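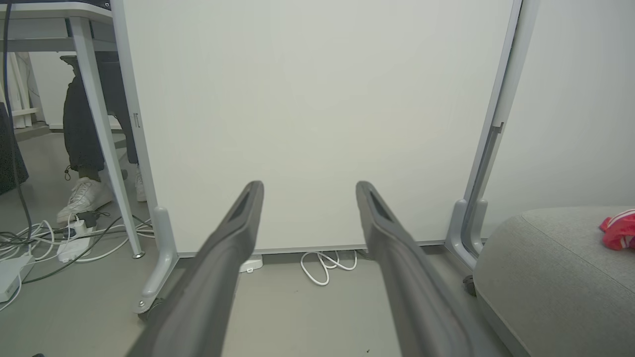
Floarea Sârbu asked at the morning check-in whether we still need so many near-identical runs, and said she'd sooner have 60 varied ones. I said we need both for now.

Thursday, so on to the Lungu set. The total stood at 1,428 examples when I sat down. Tudor and I kept the gripper open and low, facing the whiteboard, the coiled white cable on the floor past the fingertips. 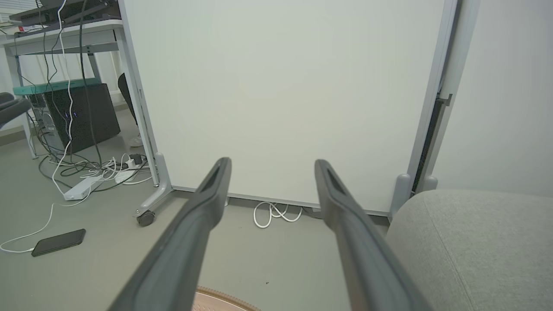
1 min read

Got 53 done before lunch and threw out 5 — I'd put the wrong task label on them. Tudor fixed the label list. Grolleck want the files by the end of February. Tomorrow we change the start positions.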